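Quiénes somos

¡Hola! Soy la persona que lleva esta web y buena parte del taller de Valtau, un equipo pequeño que se pasa el día preguntándose una cosa muy poco glamurosa: ¿puede ya una máquina recoger la mesa? Bueno, la mesa, la cocina, el banco de trabajo... lo que toque.

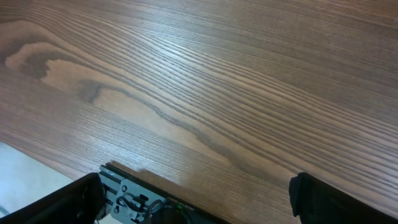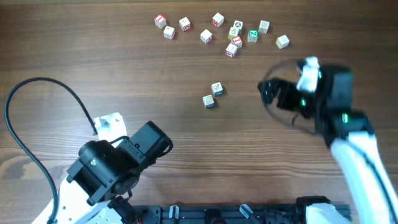 Arriba, la mesa vista desde la pinza; abajo, los cubos de letras y los dos brazos.

Texto: Raghda Khoury, Valtau
8 de septiembre de 2025

Empezamos siendo 2, Ilari Halonen y yo, y ahora somos 11. Ilari venía de montar líneas de envasado y yo de dar clase, así que al principio discutíamos muchísimo (él quería precisión, yo quería que el cacharro guardase juguetes sin que hubiera que colocárselos antes). Seguimos discutiendo, pero con mejor café.

Lo que hacemos es probar tareas de casa y de taller con brazos robóticos y contar cómo va. Recoger cubos, doblar trapos, clasificar tornillos, vaciar una bandeja. A cada tarea le damos 500 intentos antes de opinar y los apuntamos todos, también los que dan vergüenza. En el cuaderno de este año ya pasamos de 3,000.

¿Y pueden o no pueden? Pues depende de la tarea. Con piezas iguales y siempre en el mismo sitio, sí, y desde hace mucho. Con cubos de madera repartidos por la mesa, cada uno girado a su manera, vamos bastante bien - aunque dos muy juntos todavía nos complican la mañana. Con los trapos sufrimos. Y para una cocina de verdad, con niños y con prisa, yo no le dejaría las llaves a ningún robot, tampoco al nuestro.

Tenemos dos proyectos en marcha. Kultow es el de casa: ordenar, guardar, poner cada cosa en su caja. Wako es el de taller, y lo lleva Ilari con una paciencia que yo no tengo. En octubre abrimos las puertas para quien quiera traer su propia tarea - ¡cuanto más aburrida, mejor! Si tienes una en mente, escríbenos y cuéntanos con qué objetos se hace y cuánto tardas tú.

Contacto | © 2025 Valtau | Volver arriba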